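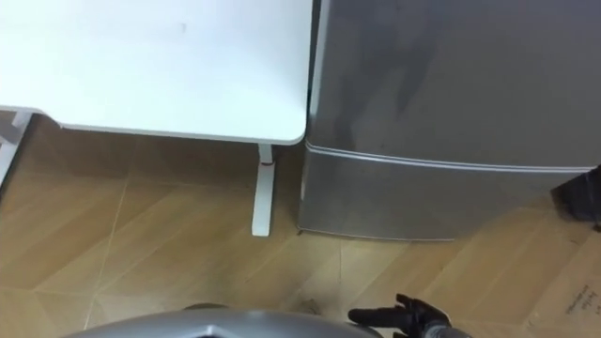
Head view, kitchen corner, run 3414. Right hand low in front of the fridge, table at left.

Notebook, Prilitz room, February
Subject: floor rules for the kitchen corner, second version

Started 9:20. The first version of the floor rules is on the wall since before Christmas, and I was asked to rewrite it so that it can be sent to Plandholm, where they are setting up the same tasks. I will write here how I came to each rule, and the clean text will go to the shared folder when two other people have read it.

The old text has eleven lines. Three of them say "be careful". I took these out first. A colleague who reads "be careful near the fridge" cannot check afterwards if he followed it. Every line in the new version should be something that a second person can look at and answer with yes or no.

What I used: the old sheet, the Korletey guide (our printed copy, the one with my notes in pencil), and the logs in Famaris for the fridge and floor tasks, 597 runs in total. I did not watch all of these. I read the comment field of every run and opened the video when the comment was unclear or when the stop button was written there.

Comment field is filled in for almost 400 of the runs. The others are blank. A blank can mean that nothing happened or that the operator forgot, and I cannot separate the two. So the first new rule is about the comment and I put it at the top of the sheet, although it is not a safety matter in the strict sense.

Rule 1. After every run the operator writes a comment. If there is nothing to say, he writes "nothing". Blank is not accepted, and the run is set aside until it is filled in.

Rule 2. Floor check before the first run and after every break. Walk the area with the robot standing still and the stop pressed. The area is the floor from the table leg to the right side of the fridge, and forward as far as the base of the robot can drive.

About rule 2, I looked at the still of 3414 for a long time this morning. It is an ordinary run and the operator did nothing against the old sheet. But I tried to do the floor check only from the picture, as if I was the second person, and I would write down three points: the small dark bits on the boards in front of the fridge, the cardboard with the handwriting at the lower right, and the dark object beside the fridge at half height, perhaps a bag or some cloth. The old sheet says "floor is clean". Is the floor clean in this picture? I asked two colleagues separately. One said yes, one said no. With this I consider the old line as failed.

So the new rule must say what is allowed to be there. My proposal:

2a. Nothing smaller than a fingertip on the floor inside the area. Sweep, also if it is only crumbs.
2b. Flat items (cardboard, paper, mats) are outside the area, or they are fixed with tape on all sides and written in the run sheet as part of the setup.
2c. Nothing soft hangs beside or in front of the fridge at a height which the hand or forearm can reach. Bags, jackets, towels, cables.

For 2b there was a discussion at lunch. One opinion is that real kitchens have cardboard on the floor, and if we remove everything we collect data from a room in which no person lives. I agree with this and it is not in conflict. If we want cardboard, then we put cardboard, and the run sheet says cardboard. What I do not want is an item which is present in some runs and absent in others and no line in Famaris tells us. The safety side is more simple: a loose flat piece can go under a wheel or under fingers.

Check also if the Plandholm floor is same as ours. Ours is the wood-effect with the diagonal pattern, a little glossy. I remember one comment in the logs about reflection on the boards, see below.

Rule 3. Low hand. In the Korletey guide there is a paragraph on work below table height and we never took it over into our sheet. I think we should. When the hand is under the level of the table top, the operator can lose it behind the robot's own body in the head view. In the 3414 still you see this quite well: the silver shell takes a big part of the lower edge, the right hand is in view with the fingers over the floor, and the other arm I cannot find clearly in this view at all. For the operator it is not a problem if he knows where the other arm is. For a rule I cannot accept "if he knows".

3a. Before one hand goes below the table top, the other arm is brought to the parked pose, and the operator says "parked" aloud. The second person confirms by looking at the robot directly, without the screen.
3b. Speed limit for the low hand is 160 mm per second. The limit is set in the controller and is not left to the feeling of the operator.
3c. The fingers do not touch the floor unless the task says so.

On 3b: I tried it between 10:40 and 11:30 with a colleague on the stop. Slow, but not so slow as I expected. Opening the lower door from a low approach was still comfortable. Reaching along the floor toward the table leg was boring, I must say, and I noticed that I wanted to compensate with the base. See rule 4.

Rule 4. Base and hand not together. When a hand is below table height, the base stands. If the hand does not reach, raise the hand first, then drive, then lower again. In the comments I found this mistake more often than any other, always written in a friendly way ("small nudge", "touched leg slightly"). Four of these I opened. In two the forearm touches the table leg, in one the fridge, in one I could not see what was touched. Nothing was damaged as far as I can find out.

The table leg at that corner has the thin red mark near the top, directly under the edge. I propose that the leg is written in the rules as "the leg with the red mark", so that people speak about the same leg on the radio. To do: find out if the other legs have a mark also. If yes, this is useless.

Rule 5. Gap between table and fridge. The rounded corner of the table comes almost against the fridge, and fingers should not go in there. I wanted first to write a minimum distance, but with the furniture nearly touching there is no sense in a distance. Two possibilities:

5a. The gap is a closed zone in the controller. The hand stops before it.
5b. We move the table away until there is a real gap that a forearm can pass.

I prefer 5b for Plandholm, who can still choose their layout, and 5a for us, as we have many runs with this layout and I do not want to change it in the middle. This has to be decided by the group. I left both in the draft with a question mark.

Rule 6. Stop button. Unchanged from the old sheet. Second person has it in the hand, not on the table, not in the pocket. I added only: the table top in the corner is not a place to put the button down, and also not coffee, phone, tools. In the still it is empty and it should stay so unless the task has objects there.

Rule 7. Fridge door. Old line: "Do not pull with force." Removed, it is the same kind of sentence as "be careful". New line: the force limit for door tasks is set before the run and its value is written in the run sheet. I do not write a number here, we do not have one which I trust. The measurement with the hand scale is on my list since January.

Reflections. The comment I mentioned is from an operator who wrote that he corrected the hand height by its reflection in the lower door and was wrong. The lower panel does reflect the floor, in the 3414 still you have wood color on the metal. I do not know how to make a yes/no rule from this. Maybe it belongs in the training and not on the sheet. Put it in training notes for the moment, with the still next to it.

After lunch I gave the draft to a colleague who had not seen it and asked her to do a floor check with only the paper. She took six minutes. She found a cable tie behind the table foot, which I had not seen in the morning. She asked what is "fingertip", mine or of the robot. Good question. Changed to "smaller than the robot fingertip".

She also asked who signs. The old sheet has no signature. I think the second person signs, not the operator, he is the one who does the looking. Added at the bottom with time of day.

Open points:
- 5a or 5b, group decision
- red mark, check the other legs
- parked pose: is it the same pose in the Plandholm software? Ask them for the joint values
- comment field: ask if Famaris can refuse a blank
- hand scale, fridge door
- translate the sheet, two people here read English slowly and it should hang in both languages

Draft saved 16:10 as version 2. The old sheet remains on the wall until version 2 is read by two people, with one change by pen: "be careful" crossed out three times.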